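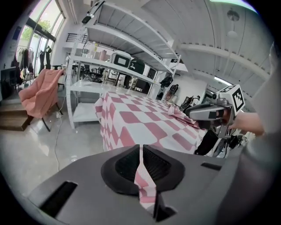

Table linen at the Clamach rooms is kept in one size only, cut to drape over the near end of the table as well as the front edge. The pink-and-white check went on in January, replacing a plain cloth that showed every crease. Check has one practical advantage: the lines give a reference for squaring the cloth to the table, and a skewed cloth is visible from the doorway. When one corner is pulled, the fabric bunches and folds on that side first, as it does at the right of the table, and the slack has to be worked back toward the middle before the lines run straight again.

The notes below go with the gallery and follow the room from the table outward. They were put together by Ataberk Keskin and Müzeyyen Türkmen for people using the room at Clamach and the similar one at Roltville. Dimensions are left out. The two rooms differ, and the Roltville table is shorter.

## Tablecloth

Pink-and-white check, machine washable. Wash cold, hang by the long edge, iron on the reverse side. A cloth folded in quarters leaves a cross in the middle of the table that takes most of a day to drop out -- roll it on the cardboard tube instead.

To remove it, clear the table first, then lift from the corners. Dragging the cloth off by one corner stretches the hem. The first cloth lost its shape that way after 8 washes.

Spare cloths come from Coşkun. The replacement order is for 2 at a time, same check, same dye lot where possible. Mixed lots do not match under daylight.

## White shelving

Tall metal unit, four open tiers. The middle shelf is in use for a white device with a black screen panel and a black bag. Two small bottles stand on an upper tier. The bottom shelf is empty and can take folded linen, provided it is in a closed box. Floor dust reaches that level within a week.

The Roltville unit is the same pattern from Bendunley. Its label gives a limit of 200 pounds per shelf, evenly spread. Check the label on any other unit before loading it.

## Bags on the right side of the unit

A black backpack, with a dark bag with straps below it. Bags may hang here during a session. Keep the weight low and on one side only if the lower tiers are loaded; an empty unit with heavy bags high up can lean.

## Chair and blanket

Thin black legs, salmon-pink blanket over the top. The blanket is washed separately from the tablecloth. Muammer Güler tried them together once and the white squares came out faintly orange.

## Floor

Light gray, polished. Damp mop, no wax. The white cable lying across it on the chair side should be picked up before mopping and laid back along the same line. Chair legs need felt pads, replaced when they flatten.

## Window side

A wooden step leads up to the raised area by the large window. The clothing rack stands in front of the glass, with dark garments on it at present. Dark cloth fades in that position during the summer -- anything staying longer than a few days should go under a cover. The trees outside take some of the direct sun, though less of it in the morning.

## Still to do

- Hem repair on the older cloth (Alasdair Haldane has it).
- New felt pads, one pack of 1000, to be split between Clamach and Roltville.
- Closed box for the bottom shelf.

Last revised Thursday, August 6, 2020. Corrections to Ataberk Uysal at the Clamach desk.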